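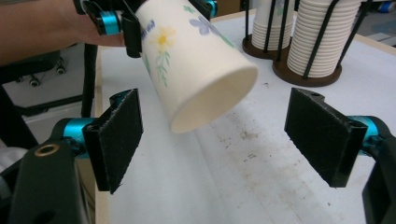
A paper cup with a floral print. The printed side and the side that meets the drink are made to different requirements.

What holds the water in

Paper is a poor material for holding liquid. It is a mat of cellulose fibres with air between them, and cellulose takes up water readily. An untreated sheet rolled into a cone will carry cold water for a short while, then soften along the seam and let go. The history of the disposable cup is largely the history of ways to delay that moment, and the methods now being tested at the Storthorpe mill are the latest in the line.

The first answer was wax. Cups were formed, then dipped or sprayed with molten paraffin, which filled the pores and stiffened the wall. Waxed cups worked well with cold drinks. With tea or coffee the wax softened, and some of it ended up floating on the surface. Polyethylene replaced it because it melts at a higher temperature and can be applied to the board before the cup is made, as a thin continuous film extruded from a slot die and pressed on while hot.

The film does a second job that is easily overlooked. A cup has a side seam and a base seam, and both must be closed without glue that might come apart in hot liquid. On a forming machine the edges of the blank are heated until the film turns tacky, then clamped together over a tapered mandrel. The film is therefore barrier and adhesive at once. Any replacement has to do both, at the same line speed, on machines that their owners do not wish to change.

The rim is rolled last. A curling tool turns the top edge outwards and under, which gives the mouth its stiffness and keeps the cut edge of the board away from the drink. Cut edges matter a great deal. Liquid that cannot pass through the film will travel sideways into an exposed edge, a fault known as edge wicking, and most cups that fail in use fail at the base seam for this reason.

Sizing is the main defence against wicking. A sizing agent is added to the wet pulp so that the fibres themselves become reluctant to take up water. The dose is a compromise. Too little, and the base goes soft. Too much, and the printed surface refuses ink, or the coating peels from the board under light pressure.

Trouble begins when the cup is thrown away. Film and fibre are bonded closely, and an ordinary paper mill, which expects its feedstock to break up in water within minutes, finds flakes of plastic in the screens. Mills with longer pulping times can take coated cups, but they need them sorted and reasonably clean.

Erraji, the coating used in the Storthorpe trials, is a dispersion. Fine polymer particles suspended in water are spread on the board by a blade, and hot air drives off the water so that the particles merge into a layer. The layer is thinner than an extruded film and breaks up more readily in the pulper. It is also less forgiving. Pinholes appear where the board is rough, and for this reason the coating goes on in two passes with a drying stage between them.

The test routine at Storthorpe is plain. From each reel, 200 cups are formed and filled with hot coffee, which is more searching than water. They stand on blotting paper and are inspected after 10 minutes, then left for a further 4 hours. A dyed solution is used on a smaller set to show the path of any leak. On the most recent reel 7 cups marked the paper, all of them at the base seam, and all in the later period.

Sealing remains the harder problem. The dispersion layer becomes tacky over a narrower range of temperature than polyethylene does, so a heater that drifts slightly will either scorch the board or leave the seam open. Fullerano, the forming line at Kadstead where the blanks are sent, has been fitted with closer temperature control on the base station. The side seam has been left as it was. A further reel with a heavier second pass is due for forming in December.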